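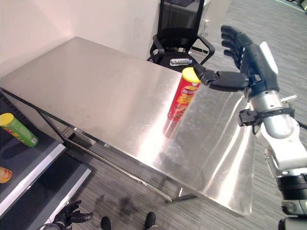 Would you let it do the dishes?

Short answer, no. Not yet. Longer answer follows, written in a rush between trains so forgive the state of it.

A can of crisps on a steel table, and a black hand coming at it with the thumb stuck out beside the lid. Four fingers up, open. I have been looking at that hand all week. It's a lovely hand. And what it's being asked to do is deal with a can of crisps, which my nephew managed before he could talk.

I'm not sneering. Well, a bit. The trouble is that people see fingers and assume the rest. Fingers, so it can fold. Fingers, so it can peel a potato, find the end of the sticky tape, get the hair out of the plughole. A hand shape makes a promise and the promise is a big one.

Went to see Dorin Cozma at Granoment in March. They pack jars. He has 19 people on the floor and one arm, a plain two-finger thing bolted down at the end of the line, and it moves jars from the belt to the box all day and he loves it like a dog. Same jar, same place, same height. He asked me what I thought would happen if I turned one jar on its side. I said it would stop. It stopped. Took him 4 minutes to get it going again, and he said that was a good one.

There's a green can on its side on the shelving by that table, lid facing left. Now that's the job I'd want to see. Upright on a clear flat top is the easy end of housework. Mine is all tipped over. Things on the floor, things behind things, a bottle lying on a chair seat where somebody dropped it or left it, who knows. Tidying a home is mostly deciding. Is that rubbish? Is she still drinking it? Does the lid go with this or with the other one? You can't grip your way out of that.

And steel. Shiny steel throws the light back in big white streaks and gives you a second can upside down underneath the first. My eyes sort that out without asking me. I wouldn't bet on a camera doing the same every time, and every time is what a chore needs. Floarea Văduva, who cleaned hotel rooms for years and has no patience with any of this, put it to me as sums. 40 glasses in a shift. If the machine drops one in ten you've got four broken glasses and somebody on her knees with a dustpan. So you've still got the somebody.

She's right, I think, but I'll argue with her on one point. She says never. I don't say never. Dull, repeated, same-height work has mostly gone already or it's going, and good riddance to a lot of it. Horațiu Zamfir at Plullside wants an arm for the returns desk, just to lift things out of crates and stand them up for a person to look at. Stand them up! That's all. He reckons 5 years. He also reckoned five years the last time I asked him, but the ask has got smaller and I take that as a good sign. Smaller asks get met.

What annoys me is the selling. The Dullonow brochure came through the door again with its kitchen nobody has ever cooked in and a machine holding a tea towel. Holding it. Not drying anything. Show me the drying. Show me it on a Thursday's worth of pans, with the cat in the way and the drawer that sticks. Show me the ones it dropped aswell.

I'd rather look at a plain table and a crisp tube. At least you can see how big the job is. Can, hand, gap between them. Close the gap, lift, put it down somewhere sensible, go back for the green one. When that's boring to watch I'll clear a space by my sink.

Till then I've got my own two, and they're wet. Train's in.

Recent posts
The self-checkout and me, part two
Why I still iron pillowcases
Horobets floor sweeper: six months of going round the rug
Letters: Genowefa Piątek on dishwashers and who loads them
Who fixes the thing that fixes the thing?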